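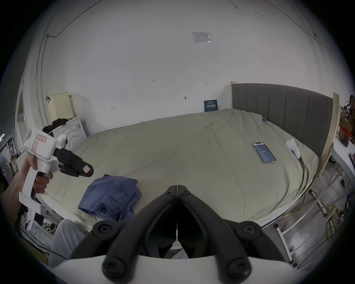
Green sheet on, gray headboard at the right end, stuff still on the mattress

Skustberg bed, sheet keeps creeping. What am I doing wrong?

mossyporch
Hi all, longtime reader. I've got the Skustberg with the gray padded headboard (the kind with the vertical channels) and I cannot get a fitted sheet to lie flat on it. Sage green one is on there now and it wrinkles if I so much as look at it. I pull one corner down, the opposite one starts riding up. Mattress is 200 long. Do I need a deeper sheet or a different brand, or am I just bad at this?

drawerliner
Cute plushie up by the headboard! Your sheet doesn't look that bad to me, to be fair. A little wrinkled, sure. Mine looks like a relief map by Saturday and I've made my peace with it.

trundle_244
Do the headboard corners first. Both of them, all the way under, and then walk the sheet down to the foot. Most people start at whichever corner is closest and then wonder why the far side pops off. And get everything off the bed before you start — phone, clothes, toy, all of it. You can't smooth a sheet around a phone.

mossyporch
Guilty, I always start at the foot. Will try it your way tonight.

quietlaundry
Gonna disagree with trundle a bit. Order doesn't matter if the pocket is too shallow. I had the Vuren sheets and they never once stayed put, whatever corner I started with. Switched to Trirklow deep pocket and it was fixed the same day. Measure the mattress height with the topper on, then buy deeper than that.

trundle_244
I've used Vuren for years with zero popping. It's technique!!

quietlaundry
On a thin mattress, maybe.

drawerliner
You two did this in the pillowcase thread too lol

fernandfold
Sheet suspenders. The elastic ones that clip underneath, I got the Buzatu set and paid 138 for 2 pairs with shipping (don't ask what currency, it still hurts). Worth it though. Also, is that a tiny blue clip up near the top of the sheet? If it's a sheet clip, one isn't going to do much.

mossyporch
Ha, good eye, I'd have to go look. Update on the corners: did the headboard end first and it's better, but the foot still feels tight. Going to measure the height with the topper before I buy anything.

quietlaundry
Told you. Deep pocket.

trundle_244
She said it's better!

mossyporch
Tape measure is in the car, back in a bit.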